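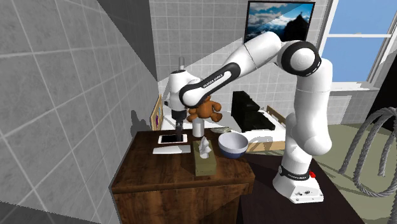 What is lag in an online game?

Lag is the wait between the moment you press a button and the moment the game shows you what happened. A short wait is so small that you don't feel it. A long wait makes your character freeze, slide or jump to a different spot.

Where the game lives

When you play a game by yourself, your own computer does all the work. It keeps track of where your character is standing, how much health you have and what is inside your bag.

An online game with lots of players is different. Everybody has to share the same world, so one computer has to be in charge of it. That computer is called a server. It might be in your city, or it might be on the other side of an ocean.

Your computer draws the pictures and plays the sounds. The server decides what is true. If you and another player both try to pick up the same sword, the server works out who got there first.

What happens when you press a key

Let's say you are playing a fantasy game called Todon. You are a healer, and your friend's knight is fighting a troll. You press the key for your healing spell.

Your computer turns that key press into a small bundle of information called a packet. The packet goes to the modem in your house, then through cables under the street, and then from one big network to the next until it reaches the server.

The server opens the packet and checks it. Do you have enough magic left? Is the knight close enough to you? Is the knight still alive? If the spell is allowed, the server adds the health and sends packets back to you, to your friend and to everyone else nearby. Then your screen shows the green sparkle.

The time for a message to go there and back is called ping. It is measured in milliseconds. There are 1,000 milliseconds in one second. With a ping of 46, the trip is finished faster than you can blink. With a ping of 3,000, you would wait three seconds, and the troll would probably have won.

What makes lag worse

Distance. Messages travel very quickly through cables, but they still need time. A player in Perth who joins a server in Toronto will have a higher ping than a player who lives near Toronto.

A busy house. If someone is watching a movie, someone else is on a video call and your computer is downloading an update, all of that information is sharing the same connection. Your little packets may have to line up.

Weak wireless. Wi-Fi signals get weaker as they pass through walls and floors. Some packets get lost and have to be sent again.

A crowded server. In Todon, players used to meet at the Irnis Gate to fight a dragon. One night in November, 89 of them turned up together. Every time one player moved, the server had to tell all the others. The dragon stood still, then appeared behind everybody. Half of the group was flattened before they saw it move.

Why players seem to teleport

Your computer doesn't like to show you a frozen world, so it guesses. If another player was running north a moment ago, your computer draws them still running north. Most of the time the guess is right.

When packets arrive late, the guess can be wrong. Perhaps the player turned left at the well. When your computer finds out, it moves them to the right place all at once. Gamers call this rubber-banding when it happens to their own character, as if they were tied to a stretchy band.

Is lag the same as a slow computer?

They can look alike, but they are two different problems. If your computer is having trouble drawing the pictures, the game looks choppy even when your connection is good. Many games have a setting that shows your ping in a corner of the screen. If the ping is low and the game is still choppy, try turning down the shadows or other fancy effects.

Things you can try

Move closer to the modem, or ask an adult if you can plug in with a cable.
Pick the server nearest to where you live.
Close other programs before you start.
Wait until big downloads are finished.
Play at a quieter time of day.

Words to know

Server: the computer in charge of the game world.
Packet: a small bundle of information.
Ping: the time a message takes to go to the server and come back.
Millisecond: one thousandth of a second.

Written by Danica Sokol
Updated Dec 22, 2021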